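Fleece vs wool on the bed in winter

mariama_a
Our place is unheated overnight and gets to single digits in January's opposite number. I've been looking at a wool blanket from Listska for $366. My sister reckons two fleece ones would do the same job. Anyone used both?

ckoo
Wool, no contest. Fleece makes me sweat by 2 am and the static is terrible. I've had mine for years and only aired it on the line.

Ekua I.
Disagree. $366 is a lot of money for something the dog will sleep on. Fleece goes through the machine and it's dry by lunchtime.
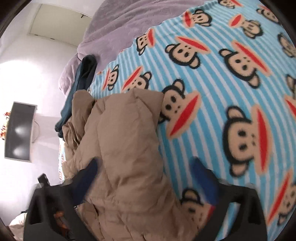

Layering matters more than the fibre, in my opinion. Put the heavier one on top and it holds the others down. Kids won't care what it's made of either. Ours get the blue striped fleece with the monkey faces, and wool would never get a look in. Wash it cold and skip the softener, which flattens the pile.

ckoo
Heavier one on top just squashes the air out. I'd put it underneath.

Ekua I.
Tried that, it slid off.

bonsu_m
Check the weight before you buy. Anything under 200 gsm is a throw, whatever colour they call it.

mariama_a
Thanks all. The Listska one doesn't list a weight so I've emailed them. Might get one cheap fleece in the meantime.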